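Venesby Screen Club
Minutes of the July meeting, upstairs room, 7 p.m.

Minutes of the last meeting were read and approved with one correction: the title of the Dorumik serial is "Salt Harbor," not "Salt Harbors."

Fall viewing
Members voted to watch all three seasons of the Pollock detective series, in broadcast order. A motion to skip the pilot failed. The Christmas special will be shown after season two — it makes little sense before that.

Running time
Episodes run 60 minutes without ads. It was agreed to show two per evening with a short break. Talking during the credits is allowed, during the cold open it is not.

Tadesov remake
Discussion ran long. Several members felt the remake drops the best subplot, and that the new ending gives away the sister too early. Others liked the recast lead. No vote was taken.
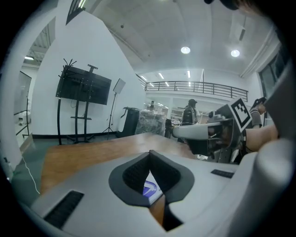
Episode guide for the Pollock series: a draft was passed around and needs plot notes for three episodes. The cover is still undecided. One suggestion was a small logo in purple and white, like the one showing through the V-shaped notch in the photo, on a plain background. Drafts to the secretary before the next meeting.

Meeting closed at 8:40 p.m.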